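开场先别急着翻页，等后排坐定。先说一句：今天讲的是我们试手持夹爪的一段经历，没有公式，有不少抱怨，大家听得轻松点就好。

# 两只手，两把夹爪：手持采集端的对比笔记

**第 1 页　为什么要比**

我们组原来一直用遥操作采数据，主臂从臂那一套，Becerra 的控制器，用了挺久。好用是好用，就是人得坐在机械臂旁边，换个房间就得搬半天家当。所以六月的时候我跟 Daichi Fukuda 说，咱们试试手持的吧，拿在手里直接干活，夹爪上带相机，回来再把轨迹算出来。

他第一反应是：“那精度呢？”（这里停一下，台下做遥操作的朋友一般会笑。）

精度的事后面讲。先说我们拿什么比：一套是 Pestier 的手持夹爪，指垫是硬一点的那种；另一套是 Brovis 的，指垫软，开口角度大。两套都是左右手各一把，任务一样，操作的人也一样，就我和 Daichi 轮流来。

**第 2 页　拿在手里是什么感觉**

这一页多讲两分钟，因为参数表上看不出来。照片放上去以后让大家自己看一会儿，不用念。

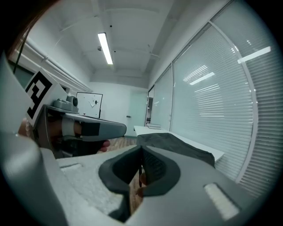 **石田 Yuzuki Ishida**
Brillmont 操作实验组，末端执行器测试工程师

好，接着说手感。两根指垫合起来是个 V 形的开口，我一开始特别不习惯，总觉得东西要从中间滑下去。后来发现得换个拿法，别正对着物体往下压，稍微斜一点进去，让物体自己靠到指垫上。练了一个下午就顺了。

第二个感觉是重。单拿一把真不算什么，两把一起举着，相机又装在上面，重心偏高，手腕很快就酸。我们的规矩是每采一轮就放下来歇一会儿，谁喊累谁先停。Daichi 嘴硬，从来不喊，但他后半段的轨迹抖得一塌糊涂，曲线放出来一目了然！（翻到曲线图，指一下尾部那几段。）

第三个，手指的位置。手指千万别伸到夹爪开口下面去，一是容易夹着，二是会进画面。这个毛病我自己也有，改了好几次才改过来。

**第 3 页　标记卡和相机**

左边那把上面立着一张白卡，印着黑色的方形标记，相机就在它下面。标记这东西看着土，但双手任务里我们特别依赖它：两把夹爪之间的相对位姿，光靠各自的视觉里程计，时间一长就各飘各的，对不上。有标记互相看一眼，能拉回来不少。

问题是角度。卡片斜得太厉害，另一边的相机就认不出来；立得太直，转手腕的时候又老碰到东西。我们前前后后调了好多版，最后是 Miyuki Nakajima 帮忙做了个小支架，角度能锁住，才算消停。要是你们也打算这么干，支架先做，别像我们一样先用胶带凑合，胶带那几天的数据后来基本都没敢用。

还有光。标记卡最怕反光，头顶一根长灯管，旁边再来一面大玻璃，走两步亮度就变了。我的建议很朴素：

- 曝光锁死，别用自动
- 百叶窗放下来，整轮采集期间不要动
- 卡片用哑光纸打印，别覆膜

（如果有人问滤波，就说放到问答环节，不然这一页讲不完。）

**第 4 页　数字**

终于到数字了，我知道有人就等这一页。

两套加起来一共采了 916 条，其中 Pestier 那套能用的有 278 条，Brovis 那套多一些，具体分布看表，我就不念了。每条的标准是：轨迹没断，夹爪开合信号完整，双手时间戳能对上。三条里差一条都扔。扔的时候挺心疼的，Takumi Honda 负责筛，他比我狠多了，我求情都没用。

淘汰原因里排第一的是时间戳。两边的相机各走各的时钟，我们一开始以为开头对齐一次就够了，结果录长了就错开。后来改成开头结尾各对一次，中间插值，情况好了很多。排第二的是跟踪丢失，大多发生在夹爪贴近白墙或者白桌面的时候，画面里没什么纹理，算法就懵了。

回放这边，我们在同一台臂上跑，装的是同款指垫。叠布任务成功率最高的一组是 87%，用的是软指垫。硬指垫在捏薄东西的时候总差那么一口气，布边老是捏不起来；但拿盒子、拿瓶子这类，它反而更稳，软的会晃。所以别问我哪个好，得先告诉我你要拿什么。

**第 5 页　我自己会怎么选**

纯个人意见啊，Rafferty Kincaid 跟我看法就不一样，他今天也在，等会儿可以现场吵。

我会选软指垫那套做日常采集，布料、袋子、线缆都归它。硬指垫留一副备着，换起来也快，拧两颗螺丝的事。Rafferty 的意思是干脆统一用硬的，数据分布干净，训练的时候少一个变量。他说的有道理，可我叠了那么多布，手已经投过票了。

相机方面我没什么纠结，视野大的优先。我们换过一次窄镜头，画面是清楚了，但另一只手动不动就出画，双手任务基本没法做，第二天就换回来了。

遥操作我们也没扔，插拔、拧紧这种要力反馈的活儿还是用它。手持的好处在换场景快，两把夹爪装一个包里背着就走，到了地方校准完就能开始。

**第 6 页　还没解决的**

- 指垫磨损：软的那套磨得快，录到 900 条往后手感明显变了，什么时候该换，还没定标准
- 手腕疲劳：想过加配重，试了，更重了（这里大家一般会笑，笑完再往下）
- 左右手习惯：我是右撇子，左手轨迹明显犹豫，混在一起训练有没有影响，还没单独测

第三条如果有哪位做过，散会以后请一定来找我，我带了原始轨迹，可以当场放。

**备用（时间不够就跳过）**

校准流程：先静置，再让两把夹爪的标记互相可见，慢慢画个八字，然后各自全开全合两次。画八字要慢，比你觉得的慢还要再慢一点。中途如果有人走过挡住了，重来，别偷懒。

问答时间留够，话筒在 Takumi 那里。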